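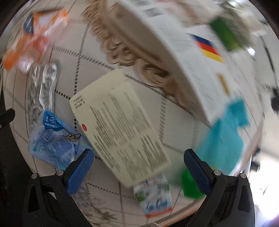
Home News Standards Training Members Contact

Search this site Enter keyword Go

Plerkum publishes good practice code for hand-held gripper recording

PALTCOMBE, 16 August 2018. Plerkum today published a code of good practice for teams that record handling work with hand-held grippers. The code covers how items are chosen and laid out, how the gripper is checked before use, and what must be written down when a session ends. It is free to download and takes effect for Plerkum members in December.

The code has 11 sections and runs to 30 pages. It was drafted over the past year with Elport, which runs recording sessions in homes and small workplaces, and Fuchs, which makes finger pads and jaw parts for hand tools. A draft went out for comment in the spring and drew 70 written replies. Most of the replies dealt with packaging, and that section was rewritten as a result.

"People were already doing careful work, but each team had its own habits," said Ivone Caldeira, who led the drafting at Plerkum. "One team would throw away any wrapper that had been squeezed a few times. Another would keep it for weeks. If you put the two sets of recordings together, you had no idea what you were comparing. We wanted a short set of rules that a new operator could read in the morning and use in the afternoon."

Mixed packaging

The packaging section applies to any session in which boxes, bags, foil and film are handled on the same surface. Under the code, teams must:

- include both rigid and soft packaging in each mixed session
- keep crumpled and torn wrappers in use unless they have sharp edges or are leaking
- record the surface type, including any printed pattern or grid
- leave printed labels and barcodes in place, whatever the language
- remove or cover any label that carries a private name or address
- note handwriting on a package in the session record

Shiny and see-through materials get a paragraph of their own. Foil and clear film change in appearance with small changes in light, and the code asks operators to leave these reflections alone. Lamps and blinds should stay as they were at the start of the session. If daylight changes a good deal, the operator should stop and begin a new record.

Items may touch or overlap. The draft had asked for a clear space around each item, but many replies objected that packages in a real kitchen or stockroom lie against one another. The final text drops the rule.
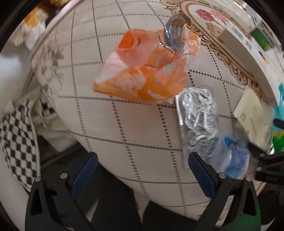 Checks on the gripper

Operators must inspect the gripper before each session and again after any drop. The check has 3 parts. The finger pads must be clean and firmly seated, the screws at the joints must be tight, and both jaws must open and close through their full travel without sticking. A pad that is worn smooth or has started to lift must be replaced, and pads must be changed as a pair.

The lens is to be wiped with a dry cloth. Cords and straps should be kept clear of the jaws while the gripper is in use.

"A loose screw is easy to miss when you are busy," Caldeira said. "The jaw still closes, but it closes a little off center, and you don't find out until someone goes through the recordings."

Records and discarded takes

Blurred stretches do not have to be deleted. The code says they should be kept and marked, so that whoever uses the recordings can decide what to do with them. Takes in which an item is dropped or missed are to be kept on the same terms. A take may be discarded only if it shows a person who has not agreed to be recorded, or private papers that can be read.

Each record must give the operator's initials, the gripper number, the pad type and a list of the items used.

Training and review

Plerkum will hold briefings for members at its Paltcombe office before the code takes effect. Elport has said it will move its own operators to the new record form ahead of that date. Comments on the published text can be sent to the standards desk at any time and will be considered at the first review.

Copies of the code and a blank record form are available from the Standards page.

Contact: Plerkum Press Desk, Paltcombe | © 2018 Plerkum | Back to top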